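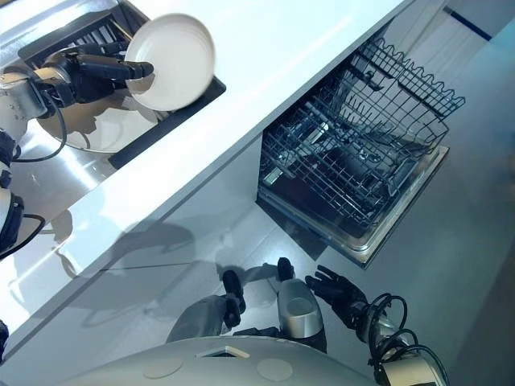
Plate over the sink, head camera view. Dishwasher open with the rack out and empty.

Feb 20, 2022

Terevton kitchen task, remote control sessions. Notes for whoever picks up the next block.

Goal for this block: plate from sink to dishwasher rack, one plate per episode, operator on the headset and gloves the whole way. We have 400 episodes on file from the earlier setup and I want 1,000 before we start a training run that means anything. The old 400 were collected with the rack half pushed in, so I am not sure yet how many of them can be kept.

Setup as run:
Counter section in the same place as before, checked against the tape on the floor at the back. Dishwasher door down, lower rack fully out. Overhead lights on, both banks. Plain white plates only. Head camera exposure locked at the value in the Girkside config, wrist cameras left on auto.

The glare off the countertop is bad with both banks on. In the headset the counter goes close to flat white and the plate is white too, so when the plate is low and near the front edge of the counter there is not much to tell one from the other. Over the sink it is fine, the steel gives enough contrast. I tried one bank only and the rack got too dark to see the tines, which is worse. Went back to both. Colored plates would fix it for the operator but then we are training on colored plates. Leaving it for now.

Grip. The grasp that works best is near the rim, thumb on the eating side, fingers behind. Operators new to the gloves want to pinch the very edge with the fingertips, the way you would with your own hand, and the plate pivots as soon as the arm speeds up. Deeper is better, with at least the last finger joint behind the rim. Once it is held that way, tip the plate up toward vertical while it is still above the basin. If it slips there it falls a short way into the sink. If it slips after the counter edge it goes to the floor, and we are down to the last box of plates.

Written rule from now on: tilt first, then travel. Episodes that tilt during travel get marked as mixed and go in a separate folder.

The path from the sink to the rack. The arm has to clear the front edge of the counter and then come down a long way. Most of the slow episodes are slow here. People stop above the edge, look down, look back at the plate, look down again. The head follows the operator, so all that looking ends up in the recording as head motion with still arms. I timed a few and the pause was longer than the whole grasp. Not sure if that hurts training or if it just wastes frames. Skinner's cleanup script can trim stretches with no arm motion but it looks only at the arms, and it would leave jumps in the camera view. Do not run it on this block until that is sorted out.

Insertion. Line the plate up with the tines before going down. Depth is hard to judge in the headset. The shadow on the floor helps a little with where the arm is, but it does nothing for you inside the rack. What helped me was lowering until the plate touches a tine, backing off slightly, then going in. There is no force feedback on the gloves so the touch has to be seen or heard. I left the room audio on for this. You do hear it.

Release: open the fingers all at once. If you open them one at a time the plate walks sideways and leans on the next row.

Cables. The loops at the wrist are longer than they need to be. Two episodes thrown out for a loop catching on the rack wires on the way back up. I have put in a request to shorten them. Until then, retract straight up and do not swing the arm home until the hand is well above the rack.

Episode numbering. The recorder started at 2,000 after the restart, I do not know why. I left it alone because renumbering broke the Cillau viewer last time. So this block starts at 2,000 and there is a gap in the index after the old set. Nothing is missing.

Glove calibration drifts. After long use the index finger reads as slightly bent when it is straight, and then the robot's finger never opens all the way and drags on the plate at release. Recalibrate every 100 episodes, or sooner if the release looks sticky. It is quick: flat hand, fist, flat hand, save.

Also tried guiding the arm by hand, motors slack, one person holding the forearm and another working the fingers from the keyboard. The motion is smoother than with the gloves, especially going down into the rack. But you are standing in the camera view the whole time, and your hands are on the arm in most frames. We could replay the joint path afterward with people out of the way and record that. I replayed one. The plate had shifted in the grip compared with the first run and hit the tines. Might be usable for the approach only, with a stop above the rack. Parked.

Open items:
– Decide what to do with the old episodes that have the rack half in. Watch a sample first.
– Shorter wrist cables.
– Skinner script: add head motion to the trim check.
– Matte cover for the counter? It would change the look of everything after it, so either now or not at all in this block.
– Order plates.
– Bowls are planned for May. The rim grasp will not carry over as it is, so leave time for practice episodes that are not kept.

Gloves are on the charger, left one takes longer. Data copied to the Terevton share, local copy still on the recorder until someone has checked that it opens.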